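Community > Notices > Call for Participants
1 min read

Supper study, Hallcombe. Need 33 people who cook at home most nights. Keep a food diary for 5 weeks, one short phone call at the end. Pays $100, paid by check in April.
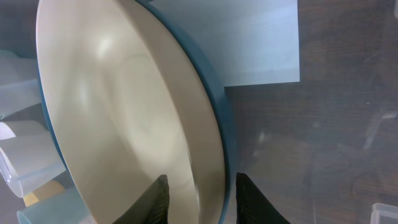 Round plate, cream inside, teal rim.

No diet rules. Eat what you normaly eat, write it down same night. Leftovers count. Must be over 18 and live in Hallcombe or Odlow.

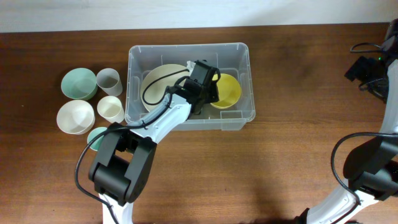 Clear plastic bin on the table.

Call or stop by, ask for Razia Sial. Evenings best. Sign up by Tue 25 April, no late forms pls.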